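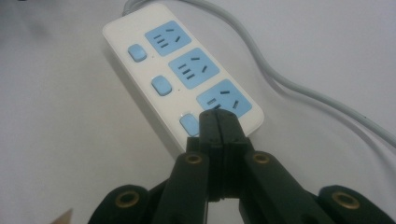
White power strip with light blue sockets.

Progress report to the Chaudhry Fund
Project: Plilleo evening reading rooms
Date: 06/06/2024
Prepared by: Veronika Juhász

Where we are

Both rooms are open. The Zesero Street room opened on schedule, and the one above the old bakery opened nine weeks after that, once the landlord had found the key to the second staircase. He had told us in writing that there was no second staircase.

We have lent 1256 books so far, and 405 people hold cards. The most borrowed title is a guide to keeping chickens, in a neighborhood where keeping chickens is against the law. We have ordered a second copy.

Attendance

Tuesdays are full. Fridays are quiet enough that you can hear the boiler think. We moved the homework hour from Friday to Tuesday in the hope of evening things out, which made Tuesday fuller and Friday quieter, and we are moving it back.

The homework hour has 27 regulars. Two are in their seventies and are working through ninth grade algebra at a pace that has embarrassed some of the ninth graders.

Money

Spending is under budget on shelving and over on heating. The catalog software, Grokotent, was meant to save us almost 545 dollars a year in staff time. It has a habit of filing cookbooks under law, so the saving has gone into moving them back. The contract runs out in October and I would like your approval to let it.

Still to do

The bakery room needs a ramp. We have two quotes, one of which is for a different building – I have asked again. The children's corner still has adult chairs. The sign outside says READING ROOM in letters you can make out from across the street, provided it is noon.

The next report will include the borrower survey, assuming people return it faster than they return the books.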